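### 4.2 Where small things end up

Our second site, the Mudgway office, had been furnished by someone with a firm belief in cubbies. The lease plan calls the area by the door a "reception point." In practice it received keys, chargers, hand cream, single gloves and, for most of October, a trophy. We logged 587 items left on open surfaces across the two offices, Mudgway and Kornport, and 344 of them came to rest within arm's reach of a doorway. People put things down where they slow down, and they slow down at doors.

The shelving was meant to absorb this traffic. Staff at both sites told us in interviews that they approved of the cubbies and considered them very useful, generally while setting a mug down next to them.
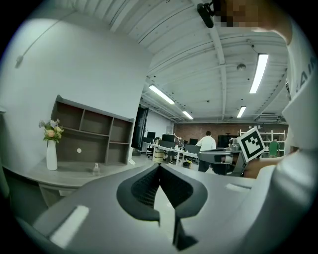 **Figure 3.** Shelving unit with open cubbies by the doorway, Mudgway. Flowers and a small bottle stand on the tabletop; desks in the open office beyond.

The vase in Figure 3 deserves a word. Flowers were the only objects in our sample that had a settled position agreed on by everyone, although no rule about them was ever written down. Other items were shifted to make room for the vase – the vase was never shifted to make room for them. Following Bilov's distinction between "parked" and "placed" objects, we code it as placed. Small bottles gave us more trouble. They are light, they look temporary, and in 18 cases they outlasted the flowers.

Compartment height seems to matter less than we expected. Items in the lower row at Mudgway stayed longer than those in the upper row, but interviewees were split on whether this was storage or forgetting. We have kept the two as a single category, as the staff did. Labels are treated separately in Section 4.3, where the results are less flattering to the people who made them, two of whom are the authors.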